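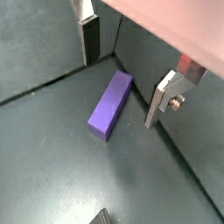
Stellano Beeswax Furniture Polish, 11 oz tin
Item no. 1207

A soft paste polish for bare, oiled or waxed wood. Stellano is made in small batches at the Gromville works from beeswax, carnauba wax and orange oil. It contains no silicone, so a piece can still be refinished later.

Use it on tables, chairs, picture frames, banisters and cutting board handles. It is not meant for floors, where it will be slippery, or for surfaces with a thick lacquer finish.

How to apply
Dust the surface first. Pick up a small amount on a cotton cloth and rub it in along the grain. Leave it for 32 minutes, then buff with a clean cloth. Old, dry wood may take a second coat the next day. Go easy in corners and carved areas – wax left there turns white and has to be brushed out.

Coverage
One tin covers 70 square feet on average. Open-grained woods such as oak and ash use more.

Color
Clear, Medium Brown and Dark Brown. Clear deepens pale wood slightly. Try the brown shades on a hidden spot before you start.

Storage
Keep the lid on and store at room temperature. If the polish gets hard in winter, stand the closed tin in warm water until it softens. Lay used cloths flat outdoors to dry before throwing them away.

Goes well with
Braltov horsehair buffing brush
Oksanen cotton polishing cloths, pack of 11

Customer note
"Used the Medium Brown on my mother's sewing table. The smell is mild and gone by the next morning. I wish the lid were easier to open." – Minttu Keskinen

Tins ship within two working days. Orders placed before noon leave the same afternoon. The works is closed for the whole of July.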